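Benchtops & Splashbacks > Timber
Thread: Dish rack straight on a butcher block top, no tray. Am I asking for trouble?
Started by Lakshmi Pisharody, November 20, 2023
14 replies · 1106 views

Lakshmi Pisharody wrote:
We put a maple butcher block top in the kitchen in April and I've been told three different things about the dish rack. The installer said a wire rack directly on the timber is fine if the oil is kept up. My sister says I'll have black rings by Christmas. The bloke at Narnden wanted to sell me a drip tray for $195, and I nearly choked. It's a tray.

At the moment the rack lives at the back with the utensil holder beside it. Plates go in wet, I wipe underneath when I remember. Is anyone really having trouble with this or is it one of those things people repeat?

plainjoinery wrote:
People repeat it because it happens. Wire feet plus standing water plus timber. Once the coating wears off the feet you get rust, and rust on maple does not sand out quickly.

Ettore Orlandini wrote:
I'd want to see an example of that. I've had a rack on mine for years, no tray, and the worst I've got is a dull patch near the sink. Every time this comes up someone says black rings and then can't produce a black ring.

plainjoinery wrote:
I've pulled out tops that were black right through around the sink cut-out. I didn't photograph them for your benefit, I put them in the skip.

Ettore Orlandini wrote:
Around the sink cut-out is a different problem. That's end grain and a bad seal. She's asking about a rack.

gumleaf_66 wrote:
What are you oiling with, Lakshmi? I used the Zarine hard wax and water beaded on it for a while, then stopped beading, and the tin said two years. Make of that what you will.

Lakshmi Pisharody wrote:
Just plain mineral oil. I looked at the Zarine but $166 for a small tin seemed steep for something I'd be putting under a dish rack.

tidewrack wrote:
Mineral oil never really dries, so it won't stop water for long. That said, I don't believe the hard wax people either. Every finish is waterproof until you own it. I dry the plates with a tea towel and put them away, and the rack comes out for big dinners. Free.

Lakshmi Pisharody wrote:
Four people in this house and none of them is drying a plate with a tea towel.

gumleaf_66 wrote:
Then get a silicone mat. The Chraibi ones are decent and go in the dishwasher.

plainjoinery wrote:
Mats trap water. If you use one you have to lift it every day, and if you were going to do that you'd be wiping under the rack anyway.

Ettore Orlandini wrote:
For once we agree. Mats are worse than nothing. Lakshmi, put a photo up, otherwise we're all guessing. Colour of the marks matters. Grey or black is one thing, a bit darker than the timber is another.

Lakshmi Pisharody wrote:
Purple and blue plates were the kids' choice, before anyone starts. It's the marks in the middle and over to the right I'm asking about.
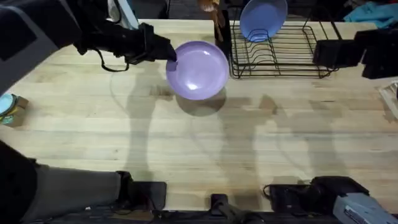
Replies 13–14 of 14

Ettore Orlandini wrote:
A few darker water stains and some smudges. I can't see any black from this, and they're out on the open part of the top, so I'm not convinced the rack is your culprit at all. Looks more like wet things being put down and left. I'd sand the marks lightly with 200 grit, going with the grain, re-oil, and then see whether they come back in the same places. Keep your $195.

plainjoinery wrote:
Agree they're only stains so far, and sanding is worth a go. Don't agree that lets the rack off. A photo won't tell you what's under the feet – lift it and have a proper look, and check the coating on the wire while you're there. If it's chipped, use a tray. A cheap baking tray will do the same job as the Narnden one. And do a test patch before you sand the middle of the bench, whatever he says. The Inon pads everyone recommends here cut faster than you'd think.

Filed under: timber benchtops, oiling, dish racks, water marks
Share (2) · Report this thread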